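About the Lab

The Plurnia Manipulation Lab is a small research group in Skurnton. We study how robot arms learn handling tasks from people, and in particular how much a robot can learn from a camera carried on its own wrist.

Our main method is called Tilahun. A person guides the arm through a task while the wrist camera records, along with the arm's joint positions and the opening of the gripper. A model is then trained to predict the next short stretch of motion from those recordings. It gets no floor plan of the workspace and no list of the objects in it.

The wrist view has one well-known problem. The gripper is always in it, and it hides part of what the robot is working on. Many groups crop the gripper out or paint over it before training. We leave it in. The model can then judge distance by comparing the fingers with whatever is behind them. 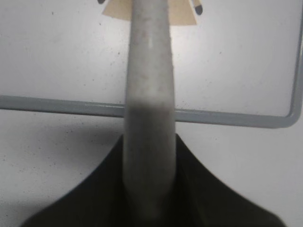 Most of our tasks are done at a table, with everyday items and light objects such as paper and stationery. We move things between recordings and change the lighting when we can. Marks and dust on the work surface stay where they are, as we want the training data to look like the places where the arm will be used.

The first full set was finished in December and has 1,757 recordings covering 38 tasks. We trained one model on the full images and another on images with the gripper masked, then ran each for 1,000 trials on the same arm. The full-image model completed 10 percent more trials. Most of the gain came from tasks where the object had to be approached from the side. On simple pushing tasks the two models did equally well, and neither handles clear plastic reliably.

The recording software is called Clarklow. We wrote it for our own use and now share it with other labs on request. It stores the camera and arm data on one clock and flags recordings with missing images.

We take visiting students for one term at a time. Applicants should have some programming experience, but no background in robotics is needed.

Page last updated 12 April 2019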